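News from the teaching room

It has been a busy March for the Ulenitz project, and I know several of you have been asking how the cup lessons are getting on, so I'll try to do them justice without using up the whole newsletter. The idea, for anyone who joined us recently, is that we show the robot a job by doing it ourselves, with a gripper in each hand, and it learns from the record of how we moved. We passed 1,204 usable demonstrations just before lunch one day and Amra Hoxha brought out a very good walnut cake, which slowed us down for the rest of the afternoon (I have no regrets at all). 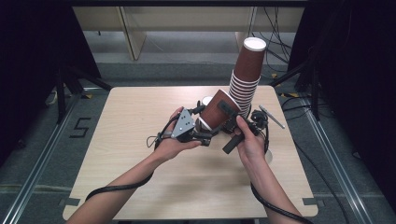

Mutua Langat wrote in after the last issue to ask whether it wouldn't be quicker to drive the arms by remote control and skip the hand-held tools altogether. We did try that in the autumn, Mutua, and it does have its place, but most of us found we moved stiffly and gave up after 21 tries or so – with the grippers you very soon forget yourself and simply get on with it.

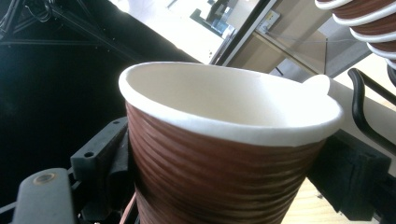
My own weakness is hurrying. Edin Atanasov has been going through my recordings with great patience, and he tells me I close the jaws before I've properly lined them up, so the robot would learn my bad manners along with everything else. Paper cups are a fair test of that, with those rippled brown sleeves and a jaw pressing in from either side, and I'm trying to squeeze as I would if there were tea in them. We'd love another 200 demonstrations before we move on to lids, so do come and have a go if you have a free morning. Gorazd keeps the list.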